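The Second Signature

The letter came to Nevthorpe on a Monday, and by the evening the chairman of Trendia had not opened it. He left it on the kitchen counter beside his keys. His wife moved it twice to clean, and the second time she put it under the fruit bowl, where he could pretend it was lost.

He knew what it said. The auditors had written to Grasport in August, asking about 77 invoices for consulting, and Grasport had answered with great politeness that no consulting was ever done. All the invoices had the same two signatures at the bottom. The first belonged to his finance director, who was now in another country with a bad heart and a good lawyer. The second was his own.

He tried to remember signing. He could remember only the pen, and the folder with the green ribbon, and a voice saying, "It is the usual, sir."
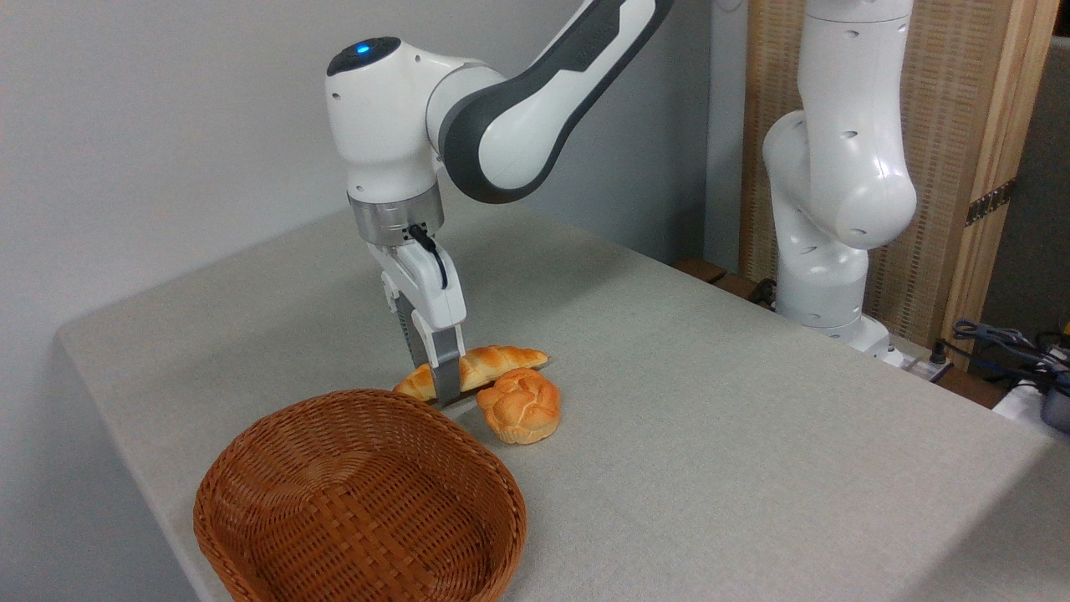
In the morning he drove to the office himself, because the driver had asked for a free day and had not looked at him when he asked. The receptionist stood up too quickly. On the wall behind her the screen was playing with no sound, and he waited for the elevator and watched a white robotic arm hold one gray finger against the middle of a bread roll, on a table with a pale cloth. It had a small blue light on top. He thought that the roll looked very good, with its shiny crust, and that he had eaten nothing since Sunday.

The board was already sitting. There were 3 lawyers he did not know. The oldest director, who had once carried him home from a wedding, read from a paper and did not lift his eyes.

"The amount is 1,210 thousand," the director said. "Of this, 900 went to an account in the name of Ghanem."

"That is the name of my mother," the chairman said.

"Yes. We know."

It was quiet. Somebody poured water. He saw that they had put his chair at the side of the table and not at the end, and that he had sat down in it without noticing.

"She died when I was nineteen," he said. "She never had an account. She kept her money in a tea box."

One of the lawyers wrote this down - the tea box also, he could see it from where he sat. Then she turned to a clean page and asked him to start with the green ribbon.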